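Speaker notes – "Fastest Growing: What the Builder Rankings Leave Out"
Sunday, February 14, 2021
Online session, regional home building group. Slot is 2 hours with the panel, my part comes first.

OPENING

Thank them for giving up part of a Sunday. Say where I'm coming from right away: I spent years writing award entries for home builders. Some of them won. I know how the sausage is made and I don't want to pretend otherwise.

The claim for today is a small one. A growth ranking tells you that a builder closed more homes, or took in more money, than it did before. Almost everything else people read into it is something they brought with them. Buyers read quality into it. Lenders read safety into it. Staff read job security into it. Town councils read "this company can handle our big site" into it. Some of those readings may be right for a given builder. The ranking can't tell you which.

Pause. Ask people to put in the chat the last builder award they remember seeing on a sign. Don't read them all out.

HOW THE LISTS GET MADE

Most people assume somebody goes out and measures the whole market. Usually the builder fills in a form. There may be an entry fee. The numbers come from the builder's own books, and someone in the office signs to say they're correct. A few lists ask for a letter from the accountant. Plenty don't.

So the field is whoever applied. If the best-run builder in the area is busy or private or just doesn't care, it isn't on the list, and the list doesn't say so. Number one of the companies that mailed in a form. That would look bad on a banner.

Then there's the choice of yardstick. By percentage, by volume, by homes closed, by revenue, by head count. Each one flatters a different sort of company. Slow down here, this is the part people write down.

Percentage loves the small. A builder that closed two homes one year and 11 the next has grown by 450 percent. Fine, good for them, I hope all 11 buyers are happy. But put that builder next to one that went from several hundred homes to several hundred and fifty, and the small one will sit far above it on the percentage list. Did it do something harder? Maybe. You can't get that from the chart.

Volume loves the big, and it loves the buyer of other companies most of all. Which gets me to Irero.

THE IRERO STORY

(They agreed to let me use this. Keep it fair.)

Irero had a year in which closings went up by 184 homes. It went into the entry that way, and it went on the website that way, and it was true. What the entry form had no box for was that most of the jump came from taking over Nisura, a smaller builder with lots already graded and buyers already under contract. Those homes were coming out of the ground either way. They just had a different name on the sign when they were finished.

I'm not saying it was a trick. Buying a company is a real way to grow and it takes nerve and money. But ask what it meant for the people who had signed with Nisura. Their contact changed. Their finish options changed, in some cases after they'd made choices. The warranty phone number changed and for a while nobody at the new number could find their files. From the outside this was the best year in the company's history.

Someone will ask if Irero would do it again. They told me yes, but they'd move the warranty people over first and the sales people last. They did it the other way round.

If the group is lively, ask here: who in the room has been through a takeover from the inside? Two or three minutes, no more.

THE QUESTIONS I'D WANT ON THE FORM

Don't put these on a slide as a list, they'll photograph the slide and stop listening. Talk through them.

Start with land. How much of next year's growth is already sitting on lots the company controls? A builder can run hard for a year by using up every lot it has, and the ranking will clap for it. The year after, there's nothing to build on and the crews drift off to someone else.

Next, cancellations. Sales counted at signing look wonderful until you see how many fell over before closing. Some lists use closings only, and I trust those a bit more. If a press release says "sales" and won't say which kind, I assume the kinder one.
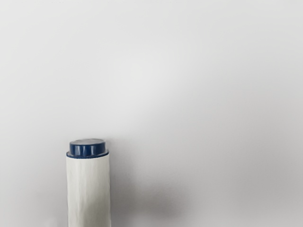 Then the walk-through. What I'd like to know is how many items are open on the day the buyer gets the keys, and how many of the same items are still open two months later. Every builder I've worked with has this number somewhere. It lives in a spreadsheet kept by whoever runs customer care, and it rarely goes to the people who write the award entries. I used to ask for it. I'd get a nice quote from a happy buyer back.

Last one, the trades. Are the framers and the plumbers getting paid on time? Ask them, they'll tell you. When a company grows fast the cash gets tight in odd places, and the first people to feel it are the ones who can't complain too loudly. I've seen a builder collect a plaque in the same month that its drywall crew walked off a site over an unpaid bill. The plaque is still in the lobby, as far as I know.

EL OUAFI – THE OTHER SIDE

I need something here so it doesn't sound like I think all growth is fake. I don't.

El Ouafi grew for 7 years running and never once entered a list. Plain houses, one region, same floor plans with small changes. They held back a release of lots one spring when they couldn't get enough superintendents, and took some grief from their bank over it. A sales manager left. They thought they'd lose buyers to the builder across the road, and they did lose some.

Be careful how I use this. It's easy to turn them into the good guys. They have their own problems: the designs are dated, their website is hard to use, and they've had a long argument with one neighborhood over a drainage pond that I wouldn't defend. Also, they are one company. One company that did well by going slow proves as little as one that did well by going fast. I include them mainly so you can see that a list of the fastest growing firms had a pretty large hole in it, and no reader would have known.

WHY WE KEEP ENTERING

Somebody always says: come on, it's marketing, everyone knows it's marketing. I don't think everyone does. A first-time buyer standing in a model home sees a trophy and "fastest growing" on the wall and feels a little safer signing. That's what the trophy is there to do. If it did nothing we wouldn't pay for the frame.

And it works on us too. I've sat in meetings where a plan to slow down was dropped once somebody worked out what it would do to our place on next year's list. I don't think anyone in that meeting would say so now. The list had turned into a target and nobody had voted for it.

There is a decent argument for entering, and I should give it its due. Recruiting. A young project manager choosing between two companies wants to see some sign that one of them is going places. A ranking gives them that, and it's cheaper than a recruiter. I'd still want to see whether the people who came in that way stayed past their second year. I've never been shown that figure, and I have asked.

THE IMBERG FORM

Imberg is a small local program, still young, and I have mixed feelings about it. They changed the entry form so that a builder has to split its growth into homes it started itself and homes it took over. They also ask for the count of warranty calls still open at year end. That's it, two extra boxes.

Entries dropped. The organizers were upset about that and I told them I thought it was the most useful result they'd had. You could argue it the other way: the builders who stayed in might just be the ones with a tidy back office, and a tidy back office isn't the same thing as a good house. I don't have an answer. Nobody checks the warranty count either, so we're back to trusting the form.

If the panel wants a fight, this is a good place to have one.

WHAT I'D ASK YOU TO DO

Keep this short, they've been sitting a while.

If you enter, put the yardstick next to the rank every time you use it. "Number one" with no "by what" is the thing that bothers me most. Put the year on it too. I still drive past a sign boasting of a ranking so old that the company has changed owners.

If you use a percentage, print the two numbers it came from. If you're embarrassed by the two numbers, leave out the percentage.

If you bought homes in, say so. Buyers don't mind. Lenders already know.

And before the next entry goes out, have the person who runs customer care read it. Let them cross out anything that made them wince. I did this once near the end of my time in that job. The entry came back a good deal shorter, and it didn't place.

LIKELY QUESTIONS

"Are you saying the awards are bought?" No. Entry fees are common and mostly cover costs. My complaint is with what gets measured.

"Isn't growth at least a sign that buyers want the product?" Sometimes. In a market this short of houses, buyers will want nearly any product with a roof on it. Ask me again when rates go up.

"Should a town weigh a ranking when it picks a builder?" I wouldn't. Go see a site the company finished a few years back and knock on doors. Bring a notebook.

"Would you share the names of the builders you wrote for?" No.

Hand over to the panel. Remind the host to unmute the chair first, it went wrong at the sound check.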